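Home | Reviews | Bench kit | Software | Forum | About

Review: Dravum two-arm cell with Falteo recorder
Words: Ruxandra Pîrvu
14 comments | 37 shares

We bought the Dravum cell to gather demonstrations for a cloth-handling model, and it has been in use long enough now for a fair review. It comes as a tabletop frame with two arms on the front rail, a camera for each wrist, one looking over the whole table, and a pair of hand-held leader arms that the operator moves. Falteo is the recording software, sold separately. You can run the cell without it, but I doubt many people do.

Setting up took two of us three days. Most of the first went on the rail, where the slots need cleaning out before the nuts will slide. The manual is thin on this and the drawings are of an older version. Cornel Manole, who did most of the assembly, ended up working from the parts list instead. Calibration is better. The routine is clear and you can repeat it in a few minutes when someone has leant on an arm.

We put our own wallpaper on the walls and change it between batches, so that the model doesn't learn to lean on one plain background. The panels take paste well and peel without tearing.

The task is sorting and spreading mixed laundry. An operator sits at the leader arms, picks up one item from a heap, pulls it clear and lays it out. Falteo saves the joint positions, the gripper opening and all the camera streams, then asks for a one-line label. So far we have kept almost 4,000 recordings, which is enough to know where the kit is good and where it gets in your way.

The wrist cameras are the best part. They sit close enough to show a seam or a button between the fingers, and that detail matters with cloth, where the choice of where to pinch decides most of what follows. Focus holds well at short range and colour is consistent from one arm to the other.

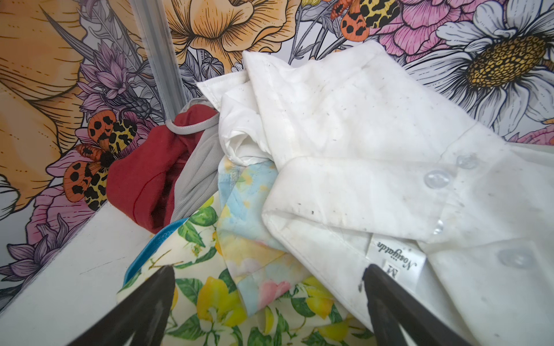
Wrist view over a mixed heap, with one finger against the label on a white shirt.

The fingers themselves are only fair. The tapered ends get under a fold nicely, but the stock surface is slippery on thin cotton and operators tend to squeeze harder than they need to. That habit then goes into the data. We tried the Hirano pads, which fit without any drilling, and the operators prefer them. If you change pads part way through a batch, mark it in the notes, as Falteo has no field for hardware changes. I have asked for one.

Two arms are worth the extra money for this sort of work. With one arm you can pick and drop, and that is about the end of it. With two, one can hold a garment down while the other finds a second corner. The cost is in training people. Subbarao Nadar, our steadiest operator, needed 100 practice runs before we kept anything he did, and we now ask the same of everyone.

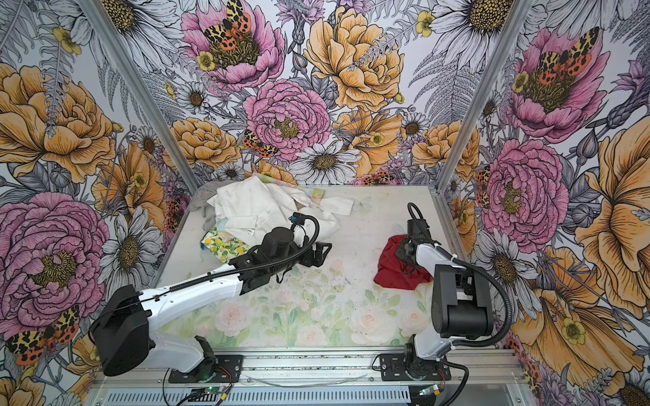

Reach is good across the middle of the table and poor in the back corners, where the wrist has to come in at a flat angle. We tell operators to leave an item that has slid into a corner and reset. The cable loops over the arms are long, and on a wide sweep they can brush the other arm. Shorter ties helped. The small boards by the bases are more exposed than I would like, and a cover ought to come as standard.

Falteo is plain but it works. Recording starts and stops on a foot pedal, playback is quick, and a bad run can be thrown away with one key. Search is weak. Once you go past 500 recordings the list gets slow to scroll, and filtering by label takes two menus. Export has given us no trouble. In July an update moved the delete key next to the save key, and we lost a morning's work before Liviu Manole found the setting to change it back.

We also had the Flalten single-arm kit on loan. It is lighter, cheaper and much quicker to put together, and for blocks or cups I would choose it. For clothes I would stay with the Dravum.

Good: wrist cameras, calibration, two-arm reach in the middle of the table
Less good: manual, stock finger surface, exposed boards, search in Falteo

Support answers within a day or so, by email only. Spare fingers come in pairs - order a second set with the cell, as delivery on ours was slow.

14 comments | Share | Print
Previous review | Next review | Back to Bench kit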